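Turkey Meatballs With Zucchini

I started making these in January when I was tired of dry chicken breast and wanted something I could eat four days in a row without getting sick of it. They are baked, they don't have breadcrumbs, and the zucchini keeps them from turning into little erasers. My first batch was bland and my second fell apart. What follows is the version I've settled on.

I buy the ground turkey at the Clitden market because they grind it coarser than the grocery store does. Get the dark meat if you can. The extra lean kind works, but you'll want to add a spoonful of olive oil to the bowl.

What you need

1 pound ground turkey
1 medium zucchini
1 egg
3 cloves garlic, minced
1/3 cup grated Parmesan
1/4 cup almond flour
1 teaspoon salt, plus more for the zucchini
1/2 teaspoon black pepper
1/2 teaspoon dried oregano
A pinch of red pepper flakes
A handful of parsley, chopped

For the sauce I use a jar of Grirkus tomato basil. It has no added sugar and it's thin enough that I don't have to water it down. Any plain marinara is fine. Read the label if you're watching carbs, some of them are sweeter than you would think.

Getting the zucchini ready

Grate the zucchini on the large holes of a box grater. Put it in a strainer, sprinkle it with salt and let it sit for 12 minutes. Then wrap it in a clean dish towel and squeeze hard. Squeeze it again after that. I skipped the second squeeze on the batch that fell apart, and there was a puddle in the pan before the meatballs had any color on them.

While the zucchini drains, heat the oven to 400 degrees and line a sheet pan with parchment. Take the egg out of the fridge too.

Mixing and baking

Put everything in a big bowl and mix it with your hands until it just comes together. If you keep going past that point they get tough. The mix will feel softer than beef meatballs do. If it's too sticky to roll, put the bowl in the fridge for 15 minutes and wet your hands before you start again.

Roll them a little smaller than a golf ball and leave some space between them. I bake them for 18 minutes, turning the pan once. The inside should read 165 on a thermometer. I use a Tuominen probe that I got as a gift and it has been fine, though the buttons are tiny.

If you want more color, run them under the broiler for a minute or two at the end. Stay near the oven for that part.

Warm the sauce in a wide pan, add the meatballs, and let them simmer on low for 7 minutes. This is when the sauce gets some flavor from the turkey, so I wouldn't just pour it over the top at the table.

I eat them from a regular dinner plate with roasted green beans, or over spaghetti squash if I have the energy to deal with one. My family has theirs with real pasta. A bowl is better if you like a lot of sauce.

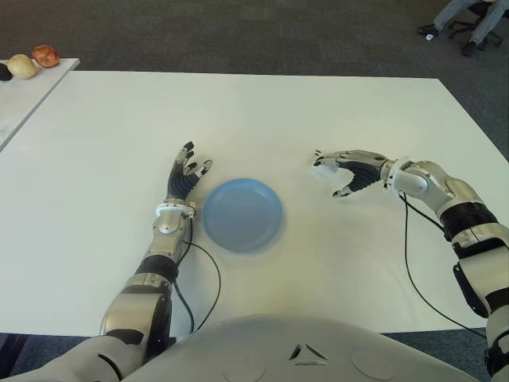

Storing and reheating

They keep in the fridge for four days. I store them in the sauce in a Drevau container, the flat glass kind with the clip lid, and they taste better on the second day. In the microwave, go at half power and cover them with a damp paper towel. On the stove, add a splash of water and keep the heat low.

To freeze them, leave the sauce off. Let the baked meatballs cool, freeze them on a tray until they're solid, then move them to a bag. They go straight from the freezer into simmering sauce and need a good 15 minutes.

By my math a serving is 225 calories before sauce, but that depends on the turkey you buy, so work it out from your own package if it matters to you.

Changes I've tried

Feta in place of the Parmesan is good, with dill instead of oregano. Cut the salt in half if you do that. Coconut flour did not work at all, it soaked up everything and the meatballs were crumbly. Ground chicken is fine but needs more garlic. I want to try a batch with grated carrot next, and I'll add a note to this post once I've made it.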